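The Skosia had 764 rooms when Nermin Soylu took over as night auditor, and the property system listed all of them as sellable. She ran the occupancy report at 2 a.m. and it failed to balance by one. Room 1384 was billed, occupied and absent from the floor plan.

She called Murali Rao at the front desk.

"Guest name?" he said.

"Annamalai. Checked in six nights ago. Sea view, late breakfast, no card on file."

"The hotel faces the rail yard."

"I know what it faces."

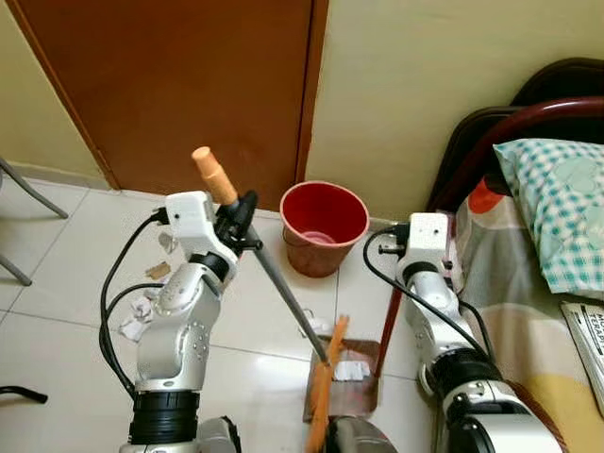
Rao pulled the key log. The lock had been opened twice a day, at intervals that did not vary by more than a minute. Minibar charges posted each evening and were reversed before dawn. The rate code belonged to the Irkcombe property, closed since the merger with Mundport. Soylu exported the folio and read it line by line. Every entry was correct except for the building.

"It's a migration fault," she said. "The old reservations came over with the old guests attached."

"Then close it."

She entered the checkout. The system asked for a forwarding address, a field she had not seen before, and would not accept a blank.

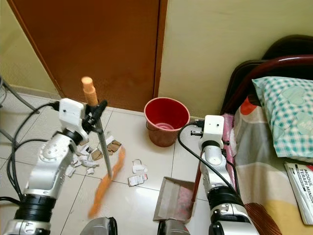

Floor care with broom and dustpan.

Soylu typed the address of the hotel in Irkcombe. The folio closed at zero and the report balanced. She printed it, signed it and put it in the tray for the morning manager.

At 5:40 the desk phone rang. Rao read the extension off the display, then read it again.

"She wants to know if breakfast is still late," he said.

Soylu opened a new folio.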